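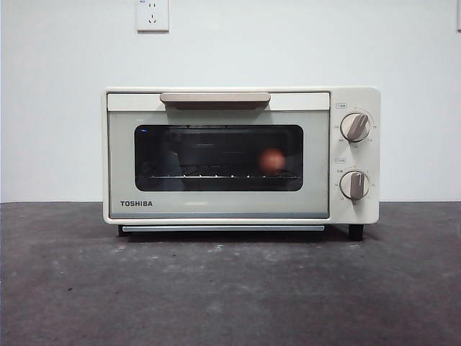
Cream-white, compact, and now a permanent resident of the counter.

The Only Oven in the House: Six Months With a Small Toaster Oven
By Shahzad Sethi
September
7 comments | 966 shares

The big oven died on a Tuesday, with a lasagna in it. The repair guy came out, took off the back panel, made a noise like someone reading a bad report card, and quoted me a price that would have bought a decent used bicycle. Then he said the part was coming from overseas and might be a while. I paid him for the visit, ate the lasagna in its raw and layered state (no, I microwaved it, and it was worse), and went out looking for a stopgap.

The stopgap was a toaster oven from Prerndale, who as far as I can tell make toaster ovens, a desk fan, and one extremely ugly kettle. The model is called the Ren. I don't know who Ren is. I bought it at the Karncombe outlet store, where it was on a low shelf between the waffle irons and the returned air fryers, and I carried it home on the bus in my lap like a cat.

That was six months ago. The part for the big oven has since arrived and is in a drawer.

I should say what I cook, because reviews of small ovens are always written by people who roast one perfect chicken thigh and call it a week. There are two of us in the apartment, and three when my nephew is between roommates, and he is often between roommates. We eat a lot of roasted vegetables, frozen things from the bottom of the freezer, toast, reheated pizza, and on weekends something with a crust. I bake badly but with commitment.

Toast first, since the word is right there in the name. It's okay. A real toaster does it faster and more evenly, and if toast is the center of your life you should buy a real toaster and be happy. The Ren takes long enough that I have started and finished arguments while waiting for it. The back gets darker than the front, so I flip the slices around halfway through, and every single time I touch the rack with a knuckle. The knuckle has more or less stopped complaining. Bagels come out very well, though. So does the kind of thick bread that gets stuck in a slot toaster and has to be dug out with a chopstick.

Pizza is where it won me over. Cold leftover pizza goes in, and five or so minutes later there's a slice with a crisp bottom and cheese that has loosened up again. I used to eat leftover pizza cold over the sink and tell people I preferred it that way. I did not prefer it that way.

Vegetables need more patience. You can't pile them up. The first time I did broccoli I heaped the tray the way I would in the big oven and got a kind of warm, damp broccoli hill. Spread out in one layer it does a nice job, with proper brown edges, but one layer in an oven this size is dinner for one and a half people. So you do two rounds, and the first round goes cold while the second one cooks, or you stand there eating the first round off the tray, and then you aren't hungry for the second. I have tried every version of this. Potatoes are the same story and take longer.

Now the baking. Cookies are fine in small batches, and I've come around to small batches, because I have met myself and I know what happens to two dozen cookies. Muffins rise a little lopsided. Banana bread was a disaster until I put foil over the top for the last stretch; the heat is close overhead and anything tall gets a tan before the middle has heard the news. I made a birthday cake in it for my nephew, in two very small rounds, one after the other, and stacked them. It leaned. He said it looked like it was trying to hear something in the next room. We ate it all.

The temperature is its own subject. I bought a cheap hanging thermometer, a Plarano, which cost less than a sandwich, and learned that my Ren runs hot. At lower settings it's close enough. Up at the high end it gets carried away, and I now set it one notch under whatever the recipe says and check early. I mentioned this in an email to Prerndale and got back a very polite message thanking me for choosing a fan.

Things I like that have nothing to do with cooking: it doesn't heat up the apartment. All through July and August we had roasted food and did not have to sit in the hallway afterward. It also gets used for jobs I would never have turned the big oven on for, like one potato, or drying out bread for crumbs. The power bill has gone down, though I also quit using the dryer so much this summer, and I'm not going to pretend I ran a study.

Things I don't like: the crumbs. They get everywhere. I clean the thing out on Sundays, or what I call Sundays, and somehow it still smells of an old cheese incident from the spring if I run it hot. The outside gets hotter than I'd want around a small child. And the instruction booklet was folded so many times that the page on cleaning has come apart along a crease, and I've been missing the middle of a sentence about vinegar ever since.

It also takes up counter. People who recommend toaster ovens tend to have counters. Ours is short and has to hold the coffee stuff, the cutting board, the mail, and whatever my nephew is charging. I gave up the dish rack for the Ren. We dry by hand now like pioneers.

Would I buy it again? Yes, at the outlet price. At full price I'd want it to run truer at high heat and I'd want the muffins to come out level. If you cook for more than three, get something bigger or keep the oven you've got. If you cook for one or two and your real oven is mostly where you store the baking sheets, I think you'd get on with it.

My real oven is where I store the baking sheets. None of them fit in the Ren, by the way. Measure yours before you go to the store. I ended up with two little quarter-size trays from the restaurant supply place, which then turned out to be slightly too wide as well, and I went back and exchanged them for smaller ones, and the man at the register remembered me and asked if I'd considered measuring.

Score: 7 out of 10. It would be an 8 if not for the banana bread.

A few things people have asked since I first mentioned this:

Does it do a whole chicken? A small one, flattened, with the windows open and the smoke alarm in a good mood. I did it once. Thighs are easier.

Is it loud? It hums a bit. The fridge is louder.

Have you fixed the big oven yet? The part is in a drawer. See above.

Share this | 7 comments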